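The Brevmont is the daypack I wish I'd owned on my first long trip. It weighs next to nothing empty, it sits close to the back, and it swallows a full day of walking – rain jacket, lunch, a paperback and the scarf you bought at the market without meaning to.
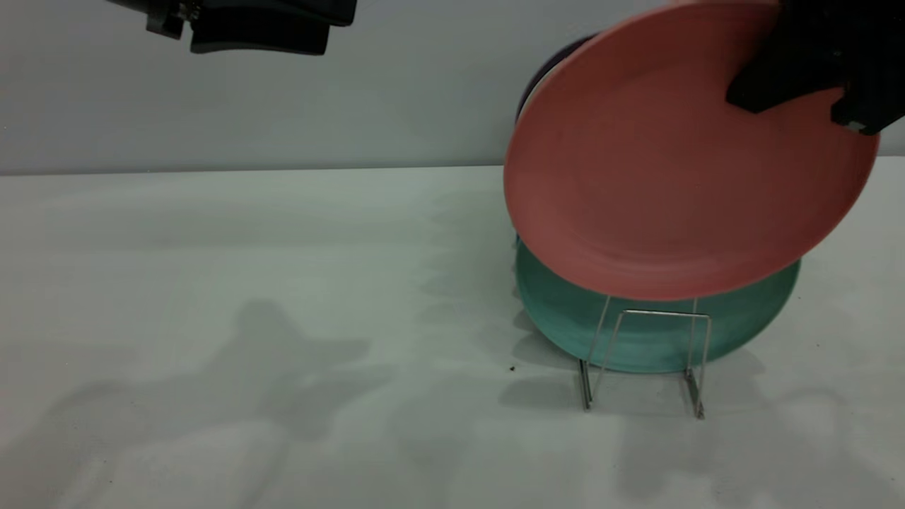
I carried mine all over Skavbridge, up the old steps and down to the ferry, and by the second day I'd stopped noticing it (the best thing I can say of any bag!). The straps are wide and soft, and the chest clip slides up and down so shorter travelers can get it to sit right.

## What you get

- Two outside pockets, deep enough for a water bottle
- A zipped inside pocket for passport and tickets
- A loop at the top for hanging it off a hostel bunk
- Colors: moss, slate and brick
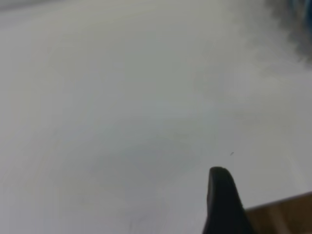 The whole bag folds into its own inside pocket, so it can ride in your main luggage until you need it. Fold the straps in first, then roll from the bottom. It took me a few goes to get it neat, but I love how small it ends up.

## Price and care

The Brevmont costs $39. Wash it by hand in cool water and hang it up to dry, away from direct sun. You have 60 days to send it back if it doesn't suit you, and we'll happily swap one color for another.
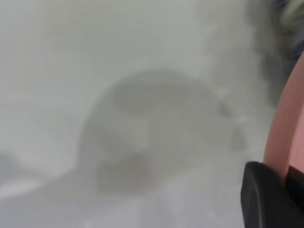
Ildikó Hajdu wrote to us that she took hers to Zinau in April and used it every single day, though she would like a light-colored lining so that keys are easier to find at the bottom. Fair point – we've passed it on to the workshop, and a pale gray lining is being tried out now.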